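Dunilside 开放日演示数据 说明

版本 2，12月整理。维护：Agathe Pons、Yannick Marchal

内容
开放日当天仿真展台录下的操作片段，共 261 段。参观者用手柄遥控双臂机器人，在随机生成的房间里开柜门、拉抽屉。单段最长达 15 分钟，没剪，中间发呆的也在里面。
关键帧 2,108 张，Gwenaël Hervieu 挑的，标注还没全部复核。

目录
episodes/ 原始轨迹
keyframes/ 关键帧
notes/ 现场笔记，法语，没翻译
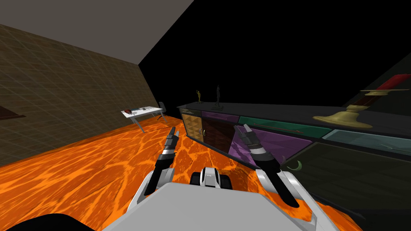
房间贴图每次重置都重新抽，地板、墙面、柜子颜色互相不管。Marty 场景包里的材质全放进去了，没按房间类型筛。所以会有熔岩纹的橙色地板配棕色方格墙，柜面一块紫一块绿，训练时别按颜色猜部件。把手形状也不统一，细横条、小圆钮、月牙形都有，标签一律写 handle。柜顶摆件不算任务物体，碰倒了不扣分。

已知问题
- 部分房间墙和天花板没生成全，背景是纯黑，先留着
- 下午换过一次手柄，前后灵敏度不一样，字段 pad_id 可以区分
- Brenach 那台机器时钟慢，时间戳以服务器为准
- 小朋友操作的片段动作很猛，夹爪经常撞柜门，做模仿学习建意先过滤（tag: rough）

没有录音，也没存参观者姓名。

使用
先跑 check.py 再解压，顺序反了会报错。读取脚本是 Clotilde Rolland 写的，只在 Mikau 的环境里测过，别的环境自己试试看，有问题提 issue 就行，回复可能慢。

待办
补英文说明；rough 标签在复查一遍；Anatole Tanguy 那边的讲解稿还没收到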